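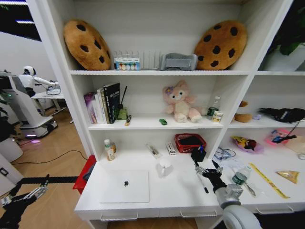
Pliltbridge covers big engineering for people who have heard the promises before. Trains, dams, floating power plants: the launch video always looks great, and we wait for the maintenance bill.

Andri Wallner started the site after reading 3 press releases about one tunnel, each with a different opening year. Seija Jääskeläinen joined in May and checks the numbers. So far we have looked at 1034 announced projects. A lot of them are still announced.

We don't run renderings as news, and "world's first" gets cut until someone shows us it is. Builders may reply at any length under 1000 words.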